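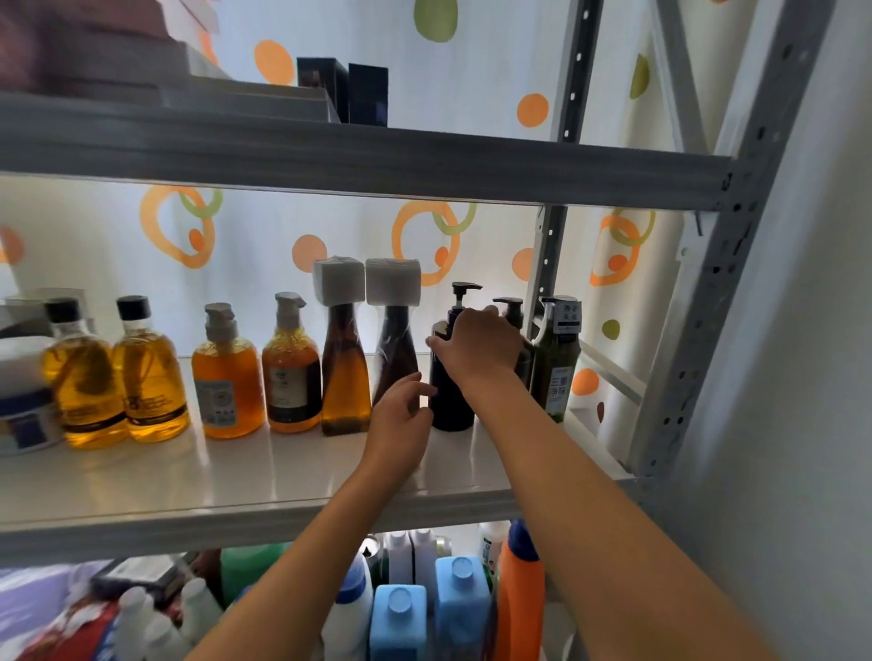 Veltport group issues guide for recording shelf-handling work

18th December

A working group based in Veltport has published its first guide to recording people at work for robot training, with most of its pages given over to the handling of household goods on shelves.

The guide was drafted by Favent, which trains robots for store and stockroom jobs, and by the testing firm Wallin. It is voluntary. Mateja Stoyanova, who led the drafting, said the two firms had been collecting the same kind of material under different rules and could not use each other's work.

"We had 600 recordings that looked fine and could not be compared," she said. "One team let people straighten bottles with both hands, another told them not to."

The new text leaves that choice to the worker. Both hands may be used at any time, and a bottle may be gripped at the shoulder, side or base. What the guide does ask for is a clear view of the hands from a head-mounted camera, bare forearms or close-fitting sleeves, and shelves stocked the way a real one would be — mixed sizes, full rows, items in front of other items.

Bottles lying on their sides are allowed. An earlier draft circulated in August would have required every item to stand upright at the start, but it drew objections from people who run the sessions. 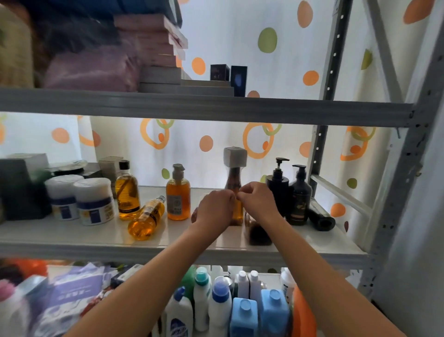

Limits on session length

A single session may not include more than 200 placements, and workers must be offered a break after each one. Glass is permitted, but only on shelf units that have been checked for wobble before work starts. Protective foam or plastic wrap on a bottle can stay on.

Musa Sani, who oversees recording at Favent, said the cap would slow some projects down. "Tired people get careless, and then the robot learns careless," he said.
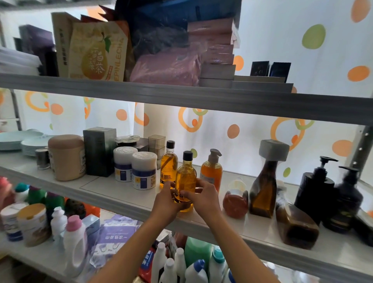

Failed attempts must be kept and labeled. Under the guide, a dropped or knocked item is marked as such and stays in the set, and the worker is not asked to repeat it. Faces and personal papers must be kept out of view, and workers can withdraw their recordings within three months.

Nurnby, a parts supplier, has said it will follow the guide for new work. Comments on the text are open, and a section on refrigerated goods is planned.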